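The Woman Who Times Everyone Else

October 15, 2025
By Clanard Weekly staff

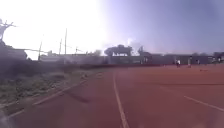

The running track, with its low wall on the far side.

Miroslava Oravec has timed 890 races in Wernport and has run in none of them. She brings this up before I do, while hunting for her glasses, which are on her head.

"People assume I used to be fast," she says. "I used to be a piano teacher. It was mostly the same work. Somebody comes in too early and you have to tell them, and then their mother wants a word."

She started in May eleven years ago, when the Boyer Road club needed a person who could stand still for an afternoon and not get talked into anything. Her first meet had 10 events and went on until suppertime. The starter had left his whistle in his other coat, so he shouted. Oravec says she can still do the shout, and then does it, and a man at the next table puts down his sandwich.

She keeps her results in ledgers, in pencil, although the club bought a timing program called Sorkiment two seasons back. She has nothing against it. "It's very good at telling me what it thinks happened," she says. Last spring it gave a boy of nine a time in the 800 meters that would have put him in the Olympic final. His father asked for a printout. She gave him one, with the correct time written underneath, and he folded it so the bottom half didn't show.

Parents come up a lot when you talk to her. She is fond of them in the way a dentist is fond of candy. There are the ones who bring their own stopwatches and start them on the flash of their own excitement, and the ones who yell "Relax!" at a volume that would tighten anybody. One grandfather disputed a fourth place for most of a winter, by mail. She wrote back every time. "He had lovely handwriting," she says. "By the third letter we were mostly on to tomatoes."

I ask whether a tenth of a second matters to a child of eight. She takes longer over this than I expected.

"To the child, no. They want to know if they beat Daniel. But if I round it off for the eight-year-olds, then one day they're fifteen, and I'm rounding it off for them too, and they'd be right to be angry." She stirs her coffee. "Also, Daniel would like to know."

Her real grievance is with the weather, or with the way runners talk about it. A headwind gets mentioned at every meet. In all her years on the line she has heard 3 people mention a tailwind, and one of those was complaining that it had blown his hat off.

She is training a replacement, a high school junior who is, she reports, "accurate and a little bit rude, so she'll be fine." The handover was supposed to be finished by summer. It wasn't, and Oravec doesn't seem to be hurrying. There's an indoor season to get through, and the ledger she's on still has some 11 blank pages, and she doesn't like to hand a person a book that's nearly full.

Has she ever been tempted to run a lap herself, with the place to herself and the watch in her own hand?

"Once," she says. "I walked it."

And the time?

She tells me it's in the ledger. She does not offer to show me the ledger.

Last updated: 4:40 p.m.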